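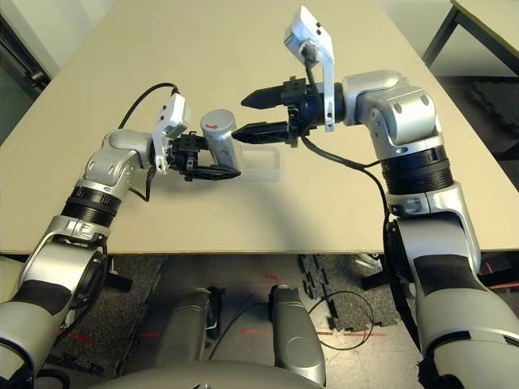
Foire aux questions : la boîte Prikine, 1536 pièces

Vous êtes plusieurs à nous écrire chaque semaine au sujet de la Prikine, notre moto de course à construire. Nous avons regroupé les réponses, y compris à la question sur le chat.

À partir de quel âge ?
La boîte indique 8 ans. Un enfant de cet âge y arrive très bien s'il sait lire un plan et si aucun adulte ne lui prend les pièces des mains « juste pour vérifier ». Les adultes sont admis sans limite d'âge.

Combien de temps faut-il prévoir ?
Un week-end pluvieux. Les sachets sont numérotés de 1 à 5 et correspondent chacun à une étape. Le troisième contient la chaîne : prévoyez du café et renoncez à téléphoner en même temps.

Il me manque une pièce. Que faire ?
Regardez sous le canapé, puis dans l'ourlet de votre pantalon. Secouez ensuite les sachets vides, les petits axes gris adorent les coins. Si la pièce reste introuvable, remplissez le formulaire « Pièces manquantes » avec la référence imprimée à la fin de la notice. L'envoi est gratuit pendant 90 jours après l'achat, sur présentation du ticket.

Et s'il me reste des pièces ?
Quelques axes et chevilles sont fournis en double, c'est normal. S'il vous reste une roue, reprenez à la page 12.

Est-ce compatible avec les autres marques de briques ?
Les tenons sont au format courant et s'emboîtent avec la plupart des systèmes. Les pneus, en revanche, ne vont que sur les jantes Prikine. Nous avons reçu des photos de tentatives à la colle, merci de ne plus nous en envoyer.

Les autocollants sont-ils obligatoires ?
Non. Le carénage est livré uni et les bandes bleues sont sur une planche à part. Pour les poser droit, mouillez légèrement le dos avec un peu d'eau savonneuse, placez, lissez au chiffon. Une deuxième planche peut être commandée, et elle l'est souvent.

La moto roule-t-elle ?
Elle roule quand on la pousse. Le kit moteur Zillivent se loge sous la selle et s'achète séparément, piles non comprises. Ne vous attendez pas à des records : le tapis du salon gagne presque toujours.

Peut-on la laisser en vitrine ?
Oui, mais loin du soleil, le blanc finit par tirer sur le beurre. Pour la poussière, un pinceau de maquillage neuf. Le socle Coughlan, vendu à part, la maintient inclinée comme en plein virage.

Mon chat l'a fait tomber. Est-ce couvert par la garantie ?
Non. Nous compatissons. Les sous-ensembles se séparent en général proprement et la notice permet de reprendre à n'importe quelle étape.

La notice existe-t-elle en version numérique ?
Oui, en PDF sur la fiche du produit, avec zoom. Les deux gris foncés s'y distinguent nettement mieux que sur papier, nous le reconnaissons.

Où l'acheter ?
Sur ce site et à la boutique de Trosville. Une version rouge est prévue en juin. Non, on ne peut pas échanger la bleue.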